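Ramil Tagle has watched every big tournament since he was nine, and he doesn't believe a word the organizers say about what they leave behind.

"They told us the June games would get kids in Tranard running," he says. "I coach kids in Tranard. Same kids. Same 4 pairs of spikes between them."

I put it to him that 3,265 people turned up for the final night at the Studell track, and that has to count for something.

"It counts for ticket sales. Ask how many joined a club."

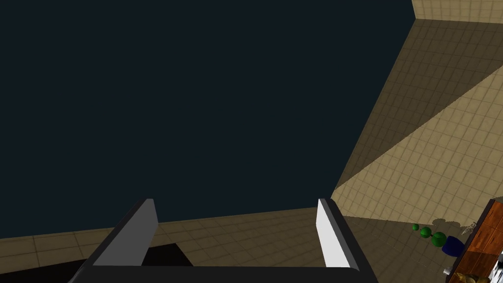
He did watch, of course. He admits he shouted himself hoarse over the women's relay – "I'm not made of stone" – and he stayed up for both of the late sessions. What bothers him is the talk afterward. The Enriquez Cup made the same promises two years ago, and his club got a banner and a box of water bottles.

His fellow coach, Amado Agbayani, is more hopeful. Tagle shrugs at that.

"Amado thinks there's money coming. I've heard that before. Show me a lane we can book on a weeknight and I'll cheer as loud as anyone."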